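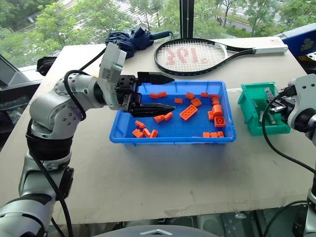 Sort by color, Toshiko Morikawa told me, and you'll have a lovely set of boxes and never find a single piece again. I had asked for advice on a tub of secondhand building bricks, expecting a product recommendation, and got that sentence and a shrug. I went away and bought color-coded drawers anyway. She was right, and I have the drawers to prove it.

How to sort loose building bricks (without buying much)
Posted Sun 5 June in Small Storage

Most guides to sorting bricks are written by people with a wall of matching drawers and something to sell you. I'm suspicious of all of it. I've sorted one big lot start to finish, 1,089 pieces by the seller's count, and I've re-sorted parts of it twice after following somebody's system. What follows is what I'd do from the beginning.

What you need

A shallow tray with a rim. A table you can leave alone for an evening. Something to put the sorted pieces in, and I mean anything: jam jars, takeout tubs, zip bags. The Kinen drawer unit everyone links to costs more than my bricks did, and the small drawers won't take a long plate laid flat. Measure before you believe the listing.

The tray matters more than the containers. If it's deep, you'll dig, and digging is how an hour goes by with nothing sorted. Pick one in a color that's nowhere in the batch you're working on. Orange bricks on blue plastic are easy on the eyes, even the tiny ones. Blue bricks on blue plastic are a headache, so keep a second tray or line the first with a sheet of paper.

Step 1: Pull one color, but only for now

Yes, I know what I said at the top. Color is a bad way to store bricks and a decent way to get through the first pass, especially if you're tired or have a child helping. Take out one color and put everything else back in the tub. When the color is done, its pieces go into the shape boxes with all the others.

Step 2: Small batches

Tip out a handful. You want to see tray between the pieces. The Osier sorting sheet (a printable chart that gets passed around a lot) tells you to spread out 900 pieces and work through them in one sitting. I tried it. By the end I was putting plates in with bricks and didn't care.

Step 3: Split by height first

Thin pieces to one side, full-height bricks to the other. Don't worry about studs yet. Run a flat hand over the batch and the tall ones make themselves known.

Anything stacked together gets pulled apart now. People will tell you to leave the stacks for later, and later you'll have a jar of stacks. For two thin plates stuck face to face, clip a bigger brick to the top and another to the bottom and rock them. Please don't use your teeth, or a kitchen knife, which I have also seen recommended.

Step 4: Then by shape
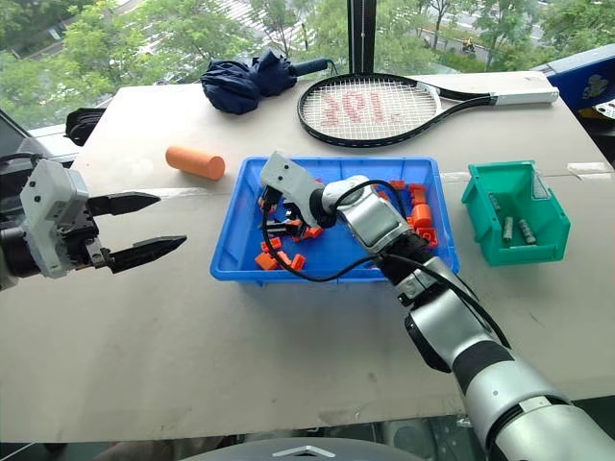 Within each height, I make only these piles to start with: square, long, round, and odd. Odd is slopes, hinges, anything with a hole in a strange place. You'll be tempted to break odd down further. Wait until it fills a jar. Mine had 91 pieces in it and I still only needed two containers.

Round pieces roll, so get them out of the batch early. Stand them on end if they'll stand.

Work with two hands if you can, one pushing pieces apart and the other picking up. It feels clumsy for the first few batches. Babar Tanoli swears by tweezers for the one-stud pieces, and I've watched him do it, and I was faster with my fingers.

Step 5: Label, sparingly

Masking tape and a marker. Clear jars don't need labels at all. The Lerton label set comes with a picture for every part type, including plenty you won't own.

How long it takes

The Jatoi guide promises ten pieces a second once you're "in the rhythm." Nonsense. I give each batch 10 minutes, and if the tray isn't clear by then the batch was too big.

Washing

Do it before sorting if they're grubby. Lukewarm water, a little dish soap, a mesh bag, then spread out on a towel overnight. I'd skip the dishwasher, whatever the comments say.

I'm trying the same approach on a second tub in July, mostly wheels and windows. I expect the odd jar will need splitting after that one.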